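**Silberg waste-round unit – office floors**

The Silberg empties desk and lounge bins on carpeted floors. It walks on two legs and works with two multi-fingered hands, so existing bins stay in use.

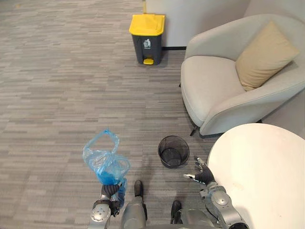 Site staff at Jerkport keep the route list and approve each change. One hand holds the bag while the other stays open beside the mesh wastebasket.

Route memory: 200 bins. Spare hand covers: part no. 171.

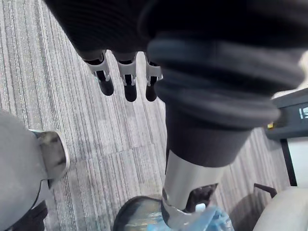 ## Staffing

Cleaners move from bin rounds to kitchens and glass – shift hours are unchanged. Training takes 5 hours. Contact: Zsófia Bozsik.
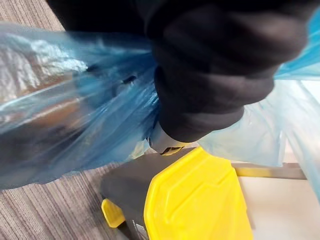 Bag stock remains with the cleaning team. Thin translucent blue bags crease around the fingers, so order by the roll and check the covers weekly.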